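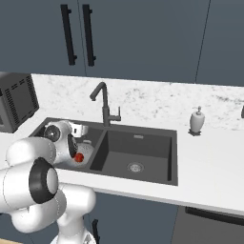
Sink task in the simulated kitchen, arm reaching into the left basin

Does training on randomized kitchens really beat training on one good kitchen?
Posted by sivley_sim

I'm reproducing the sink-clearing result from the Ferreira lab's paper, all in simulation. They train one policy on 1,000 generated kitchens and claim it beats a policy trained on a single kitchen with the same number of demos. My single-kitchen policy does great at home and falls apart as soon as the counters or cabinets change. Before I spend a week rendering, has anyone seen the gap for themselves? And do I need all 1,000?

uloston_grad

Yes, and it's a fun one to watch happen! We ran it last May with 101 kitchens, because that's what our disk could hold, and tested on 30 the policy had never seen. The single-kitchen policy finished the task in 16 of them. The mixed one finished in more than twice as many test kitchens, er, no, sorry, I mean it missed only a couple. I'd have to dig up the log for the exact score. Either way the gap was big enough that we reran it with new seeds to be sure, and it held.

Two things I'd check. Keep the total demo count the same in both arms of the comparison, or you're just measuring more data. And vary the sink itself: basin depth, divider, faucet height. We only changed colors and textures at first and got almost nothing out of it. Once the geometry moved too, the curves finally split. Such a good day in the lab!

piltmont_pete

Never tried 1,000. Start small and plot it, you'll see where it goes flat. Also check your lighting, mine was identical in every kitchen for a month.

sivley_sim

Thank you both, this is great! My basins were all the same depth. Fixing that tonight, and I'll post curves Wednesday.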